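Wednesday, evening

Day two on the spare server. Got to the bench at 4:30 with the side cover already off from last night. Gregor Rankin had left his torque driver out for me, and a note saying the 30 cm SATA cable I was after is in the Clelham box under the window. It was not in the Clelham box. Used one from the Matheson pile instead, slightly too long, will tie it back later.

Plan for the session was: confirm what is fitted, clean the heatsink, decide on the battery, leave the memory for another day. Two and a half of those done.

Started with the cables. Whoever built this unit up routed everything for speed. The black ones go over the edge of the drive cage instead of through any kind of guide, and one of the long ones crosses diagonally above the top of the board, right where a hand wants to go. I traced each one end to end before touching anything and wrote the far end on tape. The supply connector with the red and black wires is the stiffest of the lot. The small plug in the top header came out once by accident when I moved the loom, so I have marked its orientation on the sheet. Pin 1 toward the drive cage.

Checked the drive cage screws at the same time. All present, one cross-threaded. Left it alone. It holds and there is no load on that corner.

Heatsink came off without drama after the machine had run in setup for ten minutes to warm the compound. Old paste was gray and crumbly at the edges, still soft in the middle. Isopropyl and lint-free wipes, five passes, then a dry wipe. I did not lift the processor. The heat spreader cleaned up well and I see no reason to disturb the contacts underneath for the sake of curiosity. 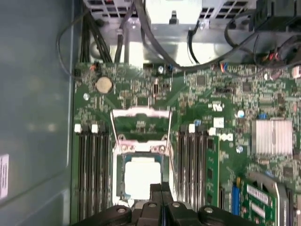 *Board with the heatsink off. Processor in its socket, coin cell at upper left, drive cage along the top.*

Coin cell: the clock was wrong again at power-up, same as Monday's note says. Measured 2.81 V on the old cell, in the holder, machine unplugged. That is low enough to explain it. Ordered two from Zarport with the thermal pads, so the order clears the minimum for free shipping. Until they arrive I will set the clock by hand and put up with the warning.

The upright jumper near the battery is a question. The manual I have is for the earlier revision and shows three header positions in that region, labeled for clear CMOS, password and recovery. I could not match the one on this board to any of them with confidence. Asked Raluca Ghiță, who has the later manual as a PDF. She will send the page. Did not move it.

Memory: not touched. The bank to the left of the socket has its white latches at the top end and those feel firm. Regula Imhof wants the machine for her scan archive and asked for as much memory as it will take. I told her that depends on what Duván Flores is prepared to part with. He has a tray of modules from the Troditz machines and no list of what is in it. Registered and unbuffered mixed together, I expect. Each will need its label read before it goes anywhere near a slot.

Power supply: ran it for 81 minutes before teardown with one drive attached and logged the 12 V rail every few minutes on the meter. Steady. The fan in the supply has a faint tick at low speed that goes away once it winds up. Noted, no action.

New paste is not on yet. The tube in the drawer had separated, oil first and then something like putty. Put the heatsink in a clean bag and laid the cover over the chassis without fastening it. Power cord is off and hanging on the hook.

Left to do:

- Jumper position, once the page comes from Raluca
- New coin cell, then set clock and check again after a night unplugged
- Fresh paste, heatsink back on, screws in a cross pattern
- Tie back the long cable — away from the memory
- Go through Duván's tray
- Return torque driver to Gregor

Washed up at 7:15. Thumb is nicked from the edge of the cage, left side, where the burr is. File that down before the next session.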